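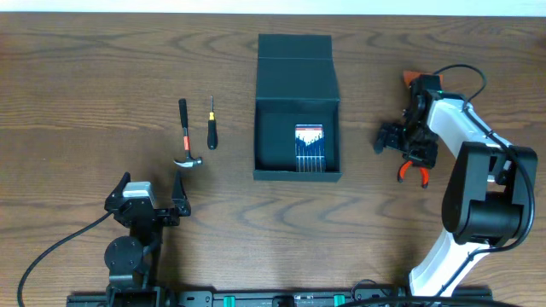 Trernari Supervisors' Forum
Minutes of the Meeting

October 2019, Bruststead office

Chair: Estela Sepúlveda, Operations Manager
Present: shift supervisors from Bruststead and Okitach, the HR manager, the purchasing lead, the training coordinator (taking minutes)
Apologies: night supervisor, Okitach

Minutes of the September meeting

The minutes were accepted with one correction. Under "Overtime approval," the word "weekly" should read "monthly." The training coordinator will repost the corrected copy.

Matters arising

The new team lead job description was sent to HR after the September meeting. HR has returned it with comments. The main question is whether a team lead can sign off on a shift swap without a supervisor. It was agreed to deal with this under the delegation item.

The parking question for the early shift is closed. Staff have been told to use the lower lot until the resurfacing is finished.

Delegation of decisions to team leads

The chair introduced the draft delegation guide. The purpose is to set out which decisions a team lead can make alone, which ones have to go to a supervisor, and which ones go to the operations manager. At present this differs between the two sites and sometimes between shifts at the same site.

Okitach supervisors said their team leads already approve shift swaps and short absences and have done so for a long time. Bruststead supervisors said theirs do not, and that a team lead who tried it last year was corrected in front of the crew. The HR manager said that kind of correction should be done in private whatever the guide ends up saying.

There was a long discussion on spending. The draft allows a team lead to approve a purchase of up to $800 without a second signature. The purchasing lead thought this was too high for someone new in the role and asked for a lower limit during the first months. Several supervisors disagreed. They said that a limit which changes with length of service would be hard to remember, and that people would end up asking for a signature every time. The chair asked for views around the table and the majority were in favor of keeping $800 for all team leads, with the purchasing lead to review the receipts each month. The purchasing lead asked that the minutes show he would have preferred the lower limit.

Agreed: Team leads at both sites may approve shift swaps within their own crew, as long as the supervisor is told the same day.
Agreed: The $800 limit stays as drafted.
Action: HR manager to revise the job description to match the guide.

Posting of decisions

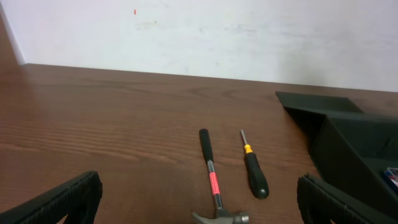

Supervisors at both sites reported that staff hear about decisions at second hand, and often in different versions. The chair proposed that every decision affecting schedules or duties be written up on a single page and posted within 2 working days, with the name of the person who made it. There was some reluctance about putting names on the page. One supervisor felt it would invite arguments on the floor. The chair's view was that the staff will find out who decided in any case, and that they should know whom to ask. It was agreed to try it with names until the end of the year. For the location, the off-white wall behind the wooden table was preferred to the corridor, and facilities will be asked to clean off the scuff marks and the small orange-red spot before the board goes up. Okitach will choose its own place and let the training coordinator know.

Action: Training coordinator to draw up a one-page form.
Action: Chair to write to facilities.

Staff survey results

The HR manager presented the results of the short survey on supervision. The response rate was 69 percent, which is better than last time. Full results will be sent to supervisors by email and are not to be forwarded to crews until the summary is ready.

The strongest scores were for fairness in assigning work and for safety briefings. The weakest were for feedback. Many people wrote that they only hear from a supervisor when something has gone wrong. Others wrote that the annual review brings up matters from months earlier that had never been mentioned before. The HR manager asked supervisors to read the written comments in full before looking at the scores for their own shift.

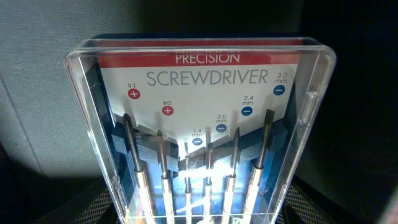

A supervisor from Bruststead asked whether it was possible to work out who had written which comment. The HR manager said no, and reminded the meeting that nobody should try. If a supervisor is found to have questioned staff about their answers, it will be treated as a conduct matter.

It was suggested that each supervisor hold a short one-on-one conversation with every crew member once a quarter, separate from the review. Concerns were raised over time, mostly from the larger crews. With 12 people on a crew, this is a fair amount of time off the floor, and cover would be needed. The chair agreed to look at cover but said the conversations would go ahead. They do not need to be long and no form has to be filled in. A note of anything promised is enough.

Agreed: Quarterly conversations to start in the new year.
Action: Chair to look at cover for the larger crews.
Action: HR manager to send out the survey summary.

Training for new team leads

The training coordinator has received an outline from Urrutia for a course on difficult conversations. Okitach supervisors who had looked at it thought the content was sound but too general, with most of the cases taken from office settings. They would like to see cases on lateness, on friction between shifts, and on supervising a former coworker. The last of these was mentioned by nearly everyone as the hardest part of the first year. 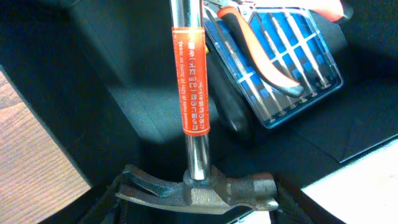 The coordinator will ask whether the cases can be changed before anything is booked. If they cannot, the meeting's preference is to run the session in-house, with experienced supervisors leading the discussion. Two supervisors offered to help with this – their names are with the coordinator. The HR manager would want to attend the first session either way.

It was also agreed that a new team lead should spend a full week alongside one from the other site before starting. Travel between sites will be paid in the usual way.

Action: Training coordinator to reply to Urrutia and report back.

Any other business

Supervisors were reminded that handover notes must be written before the end of the shift and not added to afterward. If something was missed, a new note should be made with its own time on it.

The Okitach supervisors asked that the forum alternate between the two sites. The chair had no objection. The start time may need to be a little later when the meeting is held at Okitach, to suit those driving over from Bruststead.

One supervisor asked whether team leads could be invited to the forum. Opinion was mixed and the item was held over.

Next meeting

To be held at Okitach. The date will be sent out by the chair. Items for the agenda should go to the training coordinator at least a week ahead.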